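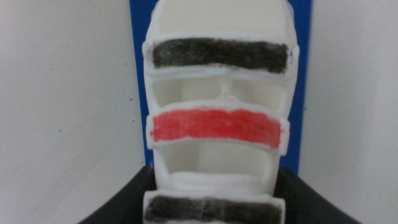 The first thing Matěj Michalík does when he gets in is put his palm flat on the table and push. He does it before his coffee and before he's taken his jacket off, and if you ask him why he looks slightly embarrassed. One morning in April the table moved. Only a hair, but a hair at the table is a good deal more than a hair by the time two robot arms have been working on it all day, and he spent until lunch finding the one foot that had crept loose.

I'd gone to Zellau to see Ruder, the two-armed cell at Weltness, and I'd pictured something a bit grander, I'll admit. Ruder lives at the end of a corridor on the first floor, in a plain room with a white table and pale walls. It has two arms with black grippers on the ends, and a lot of cable. It handles things that people leave on tables: shoes, folders, bits of moulded plastic, lids. The software that decides what to do with them gets all the attention when visitors come. I wanted to know who keeps the arms going, and that turned out to be Matěj, three mornings a week, plus Oi-ling Shek, who looks after the cameras and has strong opinions about dust.

'It's a table and two arms,' Matěj told me. 'Everything that goes wrong is one of those three, or the wires between them.'

He keeps a notebook, a proper paper one, with every fault since the cell was bolted together. We went through it over the first coffee and I loved it, I really did. Page after page of tiny grumbles. Left wrist stiff after the weekend. Right finger pad lifting at one corner. Gripper says closed, isn't closed. A whole double page is about a squeak, which came and went for most of a winter and was finally traced to a cable clip rubbing on the underside of a bracket. The fix was a bit of felt tape. He's drawn a little sun next to that one.

The morning routine takes him 15 minutes when nothing is wrong. He wipes the table down, and the fingers too, with a cloth that's barely damp. Then both arms go home, which means driving each joint to its rest position, and he stands with his head on one side and listens. I asked what he was listening for and he said he'd know when he heard it. I heard a hum, and then a slightly different hum, and apparently the second one was fine as well!

After that come the grippers. Each one opens and closes on nothing, slowly first and then at working speed, and he watches the tips meet. If they meet crooked he checks the finger screws with a small torque driver that he won't lend to anybody. The fingers are the part that gets the hard life. They bump the table, they get dragged over edges, and now and then one arm clouts the other. He swaps the pads after 1,000 cycles whether they look worn or not, and he has some 70 spare pairs in a drawer – a Karam delivery that was supposed to be a lot smaller, though he's not sending any back.

Then it's Oi-ling's turn. Ruder has a small camera riding at the gripper and another that's fixed and looks over the whole table, and the two have to agree about where things are. When they drift apart, even by a few millimetres, the arm reaches very confidently for a spot just beside the thing it wants. She showed me a recording of this from last year and it's painful to watch, like somebody feeling for their glasses in the dark.

Her check is simple enough that I could follow it. She puts out a handful of objects with edges and colours that both cameras can pick up easily, then runs the arms to a set of points over the table and compares the answers. The day I was there she had a flat blue sheet with little hooks at its top corners and something white with three stripes across it, black, red, black. Strong colours help. White on a white table is miserable for everyone, she says, and the stripes give the software something to hang on to.
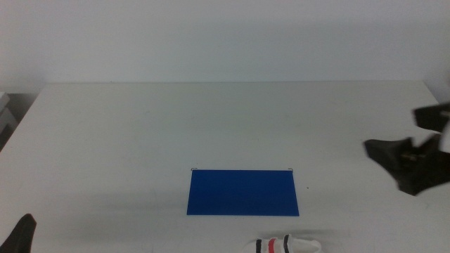
She had the right arm out over the table for ages, going to a point, coming back, going to it again. It's quick when it moves, much quicker than I'd expected from the gentle way it closes its fingers, and I caught myself leaning back in my chair. Oi-ling didn't look up. She was reading numbers off a screen and muttering, and after the third pass she loosened the camera bracket by a quarter turn, nudged it with her thumbnail and tightened it again.

'Don't write down that I used my thumbnail,' she said. Sorry, Oi-ling.

Most of her trouble is light. The table is matt, which helps, but shadows still creep across it as the day goes on, and a shadow with a sharp edge can pass for an object if the settings are off. She's tried blinds, then different blinds, then a lamp that made it worse. These days she re-checks after lunch and leaves the windows alone. Smudges are the other thing. She'd like everyone to keep their hands off the tabletop, and Matěj, of course, starts each day by planting his palm on it. They've been having this argument for as long as they've shared the room.

The big job comes round every 200 hours of running. Matěj takes the grippers off completely, cleans out the grit (there's always grit, and he can't work out where it comes from), looks over the metal parts between the jaws and puts a dab of grease where the manual tells him to and one more where it doesn't. The cables get bent by hand along their length so he can feel for a stiff patch. He does the left arm one week and the right arm the next. Doing both together once cost them three days, when a connector went back on wrong and they couldn't tell which side was at fault.

I asked whether any of this could be handed over to the machine. Ruder already logs its own motor currents and sends a warning when a joint is working too hard, and Matěj says the warnings are good and that he reads them. He's had two this year. Both times he'd already put it in the notebook the day before, under 'sounds tired'.

By four o'clock the left wrist had started ticking, very faintly, on the way down. I couldn't hear it. Matěj fetched the notebook and a torch, and Oi-ling asked him, quite nicely, not to lean on the table.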